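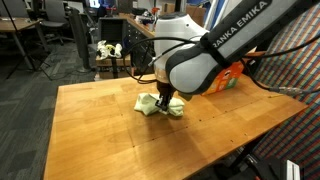

면 행주와 리넨 행주의 흡수 속도 차이를 정리해 둔다. 지난달부터 미뤄 둔 내용이라 타래로 나눠 올림. 대상은 가정용 평직과 와플직이고 극세사는 마지막에 조금만 다룬다.

1/ 먼저 용어. 흡수량은 섬유가 머금을 수 있는 물의 총량이고 흡수 속도는 물이 퍼지는 빠르기다. 판매 페이지에서는 둘을 섞어 "흡수력"이라고 쓰는데, 그릇 물기를 닦을 때 체감되는 쪽은 대부분 속도다.

2/ 새 면 행주가 물을 튕기는 원인은 대개 가공제다. 제직 때 경사에 먹인 풀이 덜 빠졌거나 출하 전에 넣은 실리콘계 유연제가 남아 있는 경우. 풀은 더운물 세탁으로 빠지지만 실리콘은 한두 번으로는 잘 안 빠진다.

3/ 정련이 덜 된 생지(소창 등)는 또 다르다. 면 자체의 왁스와 펙틴이 남아 있어서 삶아야 한다. 물에 과탄산소다를 풀고 30분씩 2회, 중간에 물을 완전히 갈아준다. 첫 물이 누렇게 나오는 것은 정상.

4/ 과탄산소다를 넣고 삶을 때 알루미늄 냄비는 쓰지 말 것. 알칼리 때문에 냄비 표면이 검게 변한다. 스테인리스나 법랑. 끓어 넘치기 쉬우니 물은 냄비의 절반까지만 채운다.

5/ 집에서 할 수 있는 비교법은 두 가지. 하나는 적하법: 천을 컵 위에 팽팽하게 고정하고 물 한 방울을 떨어뜨린 뒤 표면의 반사가 없어질 때까지의 시간을 잰다. 다른 하나는 심지법: 폭이 같은 띠로 잘라 세로로 매달고 아래 끝만 물에 담가 올라온 높이를 읽는다.

6/ 적하법은 편차가 크다. 방울 크기와 떨어뜨리는 높이를 고정해야 하고 같은 천에서도 자리를 바꿔 여러 번 재야 한다. 한 번 재고 "즉시 흡수"라고 쓴 후기는 참고하지 않는다.

7/ 심지법은 경사 방향과 위사 방향을 따로 잴 것. 평직이라도 실 굵기와 밀도가 다르면 높이가 다르게 나온다. 와플직은 요철 때문에 수면선이 들쭉날쭉해서 제일 낮은 지점을 읽는 것으로 통일했다.

8/ 평량 얘기. 이번에 쓴 Lelow 와플직은 라벨 표기가 263g/m²인데 세탁 전 기준이다. 면은 첫 세탁에서 줄어들기 때문에 같은 천이라도 세탁 후에 재면 단위면적당 무게가 올라간다. 제품끼리 비교하려면 세탁 전인지 후인지부터 맞춰야 한다.

9/ Lashari 리넨은 첫 세탁 전까지 뻣뻣하고 물도 느리게 먹었다. 몇 번 빨고 나니 적하 시간이 눈에 띄게 짧아짐. 건조는 처음부터 면보다 빨랐다. 표본이 2장뿐이라 리넨 전체로 일반화하지는 않는다.

10/ 섬유유연제는 행주에 쓰지 않는다. 양이온 계면활성제가 섬유 표면에 붙어 발수층 비슷하게 작용한다. 이미 썼다면 유연제 없이 더운물로 여러 번 돌리는 수밖에 없다. 식초 헹굼은 알칼리 잔류를 중화하는 용도이고 유연제 제거 효과는 기대하지 말 것.

11/ 냄새. 마른 상태에서는 괜찮다가 젖으면 올라오는 냄새는 세제 부족보다 건조 지연이 원인인 경우가 많다. 접어서 걸면 겹친 부분이 늦게 마른다. 한 겹으로 펴서 널고, 장마철에는 장수를 늘려 교체 주기를 줄인다.

12/ 극세사는 오염 제거에는 유리하지만 고온에 약하다. 삶으면 안 되고 건조기 고온도 피한다. 면과 같이 돌리면 보풀을 끌어모으므로 세탁도 분리.

13/ Waltraud Pichler 님이 멘션으로 물어본 건: 색 있는 행주에 과탄산소다를 써도 되는지. 산소계라 염소계보다는 안전하지만 삶는 온도에서는 반응성 염료도 조금씩 빠진다. 안 보이는 모서리로 먼저 시험하고, 첫 세탁은 흰 것과 분리.

14/ 심지법 측정값 표는 띠 폭을 다시 맞춰 잰 다음 올림. 먼저 잰 것은 재단 오차가 커서 버렸다. 와플직 위사 방향부터 다시 하는 중.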